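Planning and Control > Bimanual
Thread: Grasp planner keeps choosing the window on a small glossy box

tmarrow_ctl
Posts: 211

We run two arms over a white table with a head camera and one camera per wrist. The stack is a point cloud segmenter, a sampling grasp planner, and a joint space trajectory optimizer with a Cartesian servo phase for the last few centimeters. Arm selection is done by a cost function that looks at reach, joint limit margin, and the swept volume of the idle arm.

The part is a small rectangular black box with a transparent window on one face. The planner is fine with most of the parts in the Larkerside set. With this one it does two things I don't like.

First, the depth return drops out on the window. The segmenter then fits two thin bodies with a gap between them, and the planner proposes grasps that straddle one of the thin bodies, which puts a fingertip in the middle of the window.

Second, the approach pose is not stable between frames. The yaw estimate jumps when the reflection changes, the planner replans, and the left arm spends its time hovering at pregrasp.

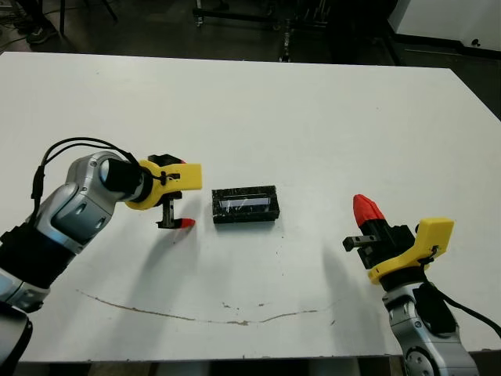
Yaw jitter at pregrasp is the symptom I would like to fix first. The planner accepts a new grasp whenever its score beats the current one by any margin, and the score includes a term for fitted surface area. With a glossy, mottled shell and a window throwing a pale sheen back at the head camera, the fitted area is mostly noise. I have a hysteresis threshold on the score but I picked it by feel. If anybody has a principled way to set it, I would take that over another round of tuning.

Config, trimmed:

replan_rate_hz: 11
score_hysteresis: 0.05
min_cluster_points: 120
pregrasp_standoff_m: 0.04
idle_arm_policy: hold_last

briem_fork
Posts: 1,840

Your hysteresis is on the wrong quantity. Put it on the pose, not the score. If the candidate is within a tolerance of the committed grasp, keep the committed one and let the servo phase absorb the difference. Only replan when the pose change exceeds what the servo can correct. That tolerance can be computed from finger opening minus object width, so there is nothing to tune by feel.

Also, why is the planner running at all once you are at 4 cm? Freeze it.

tmarrow_ctl
Posts: 212

Because the object can move. We had a case where the finger touched the end of a part on approach and rotated it. With the planner frozen the gripper closed on the wrong axis.

briem_fork
Posts: 1,841

Then detect contact and unfreeze. You are replanning at 11 Hz to cover an event you can sense directly from joint torque.

quietjacobian
Posts: 96

I disagree with freezing, at least on light parts. Joint torque on a geared arm is a poor contact sensor at these masses. A part that small will slide before you get a residual above the friction band. We tried it on the Harnden cell and the residual threshold ended up either blind or triggering on cable drag. Both of these arms have cables running along the outside of the links, so I would expect the same.

The pose tolerance idea is fine. I would keep the planner alive and restrict its candidates to the neighborhood of the committed grasp.

briem_fork
Posts: 1,842

You can model cable drag as a function of joint position. It is repeatable enough.

quietjacobian
Posts: 97

It was repeatable until somebody rerouted a cable. Then the model was wrong and there was no error message telling us so.

Shanthi Marikar
Posts: 403

Both of you are arguing about the second problem before fixing the first. The yaw jumps because the cluster is wrong. Fix the cluster and there may not be much jitter left to filter.

What I use for windows and other dropouts:

1. Segment in the color image first. A dark part on a white table is about as easy as segmentation gets. Threshold, close, take the largest blob inside the work area. Watch for the arm shadows, which are soft and light compared with the part, so a fixed threshold should clear them. Table marks need an area filter, or a mask built once from an image of the bare table.

2. Project the mask onto the table plane and extrude it to a height taken from the valid depth points inside the mask. Ignore the invalid ones. You now have one box with no hole in it.

3. Mark the window region as a no-contact patch. If the part has a known model, do this once in the model frame. If it doesn't, treat any connected region with no depth return inside the mask as no-contact.

4. Score end grasps and side grasps separately. With one combined score the side grasps win on area every time, and on this part an end grasp keeps the fingers off the window.

The yaw then comes from the mask outline and does not depend on the reflection.

tmarrow_ctl
Posts: 213

Implemented 1 through 3 today, with 4 as a hard rule for now. The combined cloud gives one body. The committed grasp is on the left end of the part with the window clear of the fingertips.

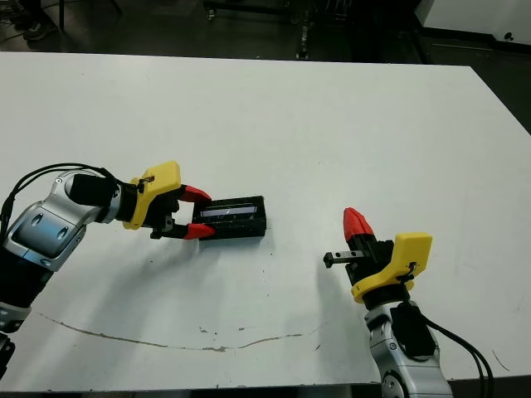

Remaining issues

a) Arm selection still looks arbitrary. The part sits just right of center in the head view and the left arm gets it, with the right arm left standing off below and to the right. With idle_arm_policy at hold_last the idle gripper stays wherever the last motion ended, and the swept volume term then penalizes moving it. Once an arm is idle it tends to stay idle.

b) The brown line on the tabletop passed the area filter one time and was offered as an object. The static mask fixed it.

c) Head camera to wrist camera handoff. The mask is taken at the head. I would prefer to finish the approach on the wrist view.

briem_fork
Posts: 1,843

For (a), don't penalize the idle arm from its current pose. Penalize it from its home pose and add the cost of going home as a separate term. Otherwise your cost has memory, which you clearly don't want.

quietjacobian
Posts: 98

Agree with that one. Also put the idle arm's home outside the shared volume. Parking a gripper on the table side costs you more in blocked plans than the extra travel does. The Ladville planner fork has a park action that does this as a background motion, with a 2 second delay so it doesn't park between back to back picks.

Shanthi Marikar
Posts: 404

For (c), be careful with what you reuse. The color threshold that works from above will not work at the wrist. Looking down, everything behind the part is white table. At the wrist angle you may get the far edge of the table and the whole room behind it, plus your own fingers and palm in front. Post a wrist image before you write any code.

tmarrow_ctl
Posts: 214

Wrist view with the fingers open. The part is between the fingers and the palm housing hides a good share of it.

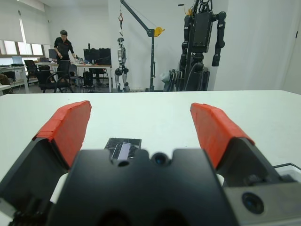
Proposed wrist pipeline, comments welcome

- Static mask for the gripper, indexed by finger opening. Three openings to start with, interpolated between.
- Crop at the table edge, computed from the arm pose and the table plane. Everything above that line is discarded before thresholding. The room has dark chairs, monitors and two humanoids in it, so a largest dark blob rule without the crop is useless.
- Use only the upper outline of the part, the portion that shows above the notch in the housing. That should constrain lateral offset and yaw. It says very little about depth along the approach, so depth stays with the head estimate.
- The part's strip is silver-white here and close to the table color, so fill the mask across it before fitting the outline.

Shanthi Marikar
Posts: 405

The crop is right. Add margin to the table line. Hand-eye error of a degree moves it by more than you expect at that distance, and if the line ends up too high you let in a band of floor.

I would not interpolate the gripper mask. Render it from the finger geometry at the measured opening. The red pads can be masked by color as a check, but the pad on the left has a ragged edge in your image and a rendered outline will miss it. Dilate by a few pixels.

briem_fork
Posts: 1,844

Or fit a template to the whole part and handle the occlusion with a robust loss. Partial outline fitting on a rectangle is badly conditioned if you only see one edge.

Shanthi Marikar
Posts: 406

One edge and two corners is enough for offset and yaw. If a corner goes behind the housing, drop to offset only and hold the yaw from the head. Make it an explicit state in the servo, and log it.

tmarrow_ctl
Posts: 215

Going with the explicit state. The template fit goes on the list as a comparison. I have moved the hysteresis to pose as briem_fork suggested and kept the planner alive inside the neighborhood as quietjacobian suggested. Current settings:

replan_rate_hz: 11
commit_tolerance: from_finger_clearance
candidate_scope: neighborhood
window_contact: forbid
idle_arm_policy: park
park_delay_s: 2
wrist_yaw_source: outline_if_two_corners, else head_hold

The torque residual question is still open. I will log residuals with the cables routed as they are now, and again after a reroute, and post both.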